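Ivolham Brings Back Its Winter Cup Swap, With More Room and More Cocoa

PACHECO – November 20, 2021 – I'm so happy to finally get this one out the door: the Ivolham Cup Swap is coming back in January, and this time we're filling the whole ground floor of the old Gonden building! Bring a cup you're done with, take home one you like, and stay for something warm to drink.

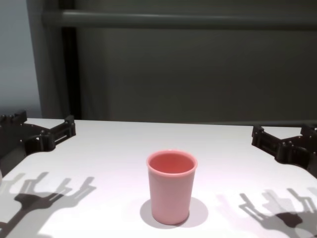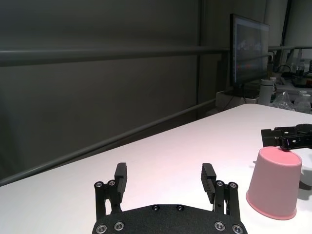
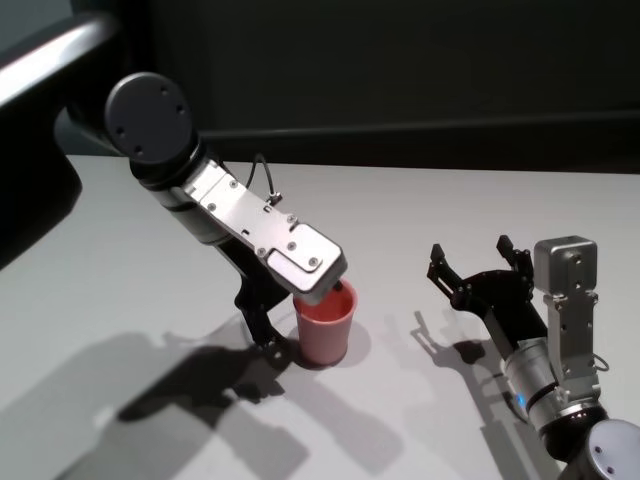 Raquel Caldeira told me she'd come to the last swap for a single mug and gone home with a full set of saucers, and that she wants the saucer table put closer to the door this year. Done, Raquel – it's the first thing you'll see when you walk in.

If you've never been to a swap, it works like this. You hand in your cups at the front desk (clean, please, and no chips on the rim) and get one paper token for each. Then you wander. Mugs, tumblers, teacups, kids' cups, camping cups, they all trade one for one, so a plain plastic tumbler gets you a hand-thrown mug if that's what you're after. Last time 811 cups changed hands, and we had room for 700 at best, so you can imagine the elbows. The new space has shelving for 927.

Our friends at Justow are lending us the shelves and pouring the cocoa, which comes with or without marshmallows. There's also a mending corner for loose handles, though I'd ask you to keep it to 3 pieces per person because the glue takes its sweet time.

Entry is free and you don't need to sign up. Anything left at closing goes to the kitchens at the Pacheco night shelter, who have asked especially for cups with handles.

Doors open at ten, and we'll post the exact date at the Gonden front entrance and in the Ivolham window as soon as the building confirms it. Press folks are welcome to come by while we set up. Ask for me at the Ivolham counter, and bring a cup!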